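From: Poppy Whitlock
To: Dawber Readers list
Date: 2022-01-05
Subject: Re: [dawber-readers] What to do with books once we've read them

Marjorie Holroyd wrote:
> Dear all, I hope you had a restful time of it. I have been turning out
> the back bedroom and I'm ashamed to say how many of our group's books
> are in there, some of them from years ago. Does anybody want them
> back? I also wondered if we might talk again about swapping among
> ourselves before we all go and buy new copies. Barry said he'd be
> willing but that he can't abide people who write in the margins.
> Marjorie

Dear Marjorie and everyone,

A very happy new year to you all, and thank you Marjorie for starting this off, as I have been meaning to write something of the kind since November and never got further than putting the kettle on.

I'm all for the swapping. My own shelves gave up long ago and I now have books on the stairs, which my sister says will be the death of me (she may be right, I went down on a short story collection only last week and had to sit on the bottom step for a bit). I don't mind notes in the margins at all, Barry! When I borrowed your brother Wayne's copy of the lighthouse novel I found he'd written "surely not" next to nearly every speech the vicar made, and I enjoyed that a good deal more than the vicar.

What I would suggest is that each of us sends a short list to this address, only title and author and whether you want the book back in the end. Please do say if you want it back. I still feel dreadful about Bradley's atlas. If two people ask for the same thing then whoever has the longer bus ride gets it first, which is how we used to do it at Ollik Street and it never led to a cross word that I heard.

I've made a start on mine, and the first two are out and waiting to be claimed. 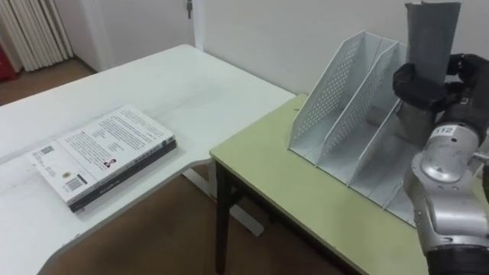
First two for the swap, white cover on top.

Now, the next meeting. Bradley Yeoman has very kindly offered his front room again while the library is having its boiler seen to, and he says to come from half past seven and to knock hard. We are still on "The Salt Road to Kavgate", and I must confess I'm finding it slow going. It is 900 pages in my edition and I have reached the bit where they all fall out over the mule. Does it pick up? I do like the grandmother, and I read the whole of the flood chapter in one go in the bath until the water went cold, but there are a great many cousins and I've had to write them out on the back of an envelope. Marjorie, if you still have that family tree you drew, would you bring it along?

I also wanted to put in a word for something shorter next time. Wayne has mentioned the Aramis stories, which come in at four to a volume and could be read on the train, and I think one or two of you who have gone rather quiet might find your way back to us if we weren't asking quite so much. No names, and we miss you.

Barry, you asked about parking. There is room for one outside Bradley's if you don't mind being close up to the hedge, otherwise it's the top of the hill and a torch.

I'll bring the ginger cake. It sank a little last time but I've since been told off about opening the oven door, so I shall sit on my hands.

With love and good wishes to you all,
Poppy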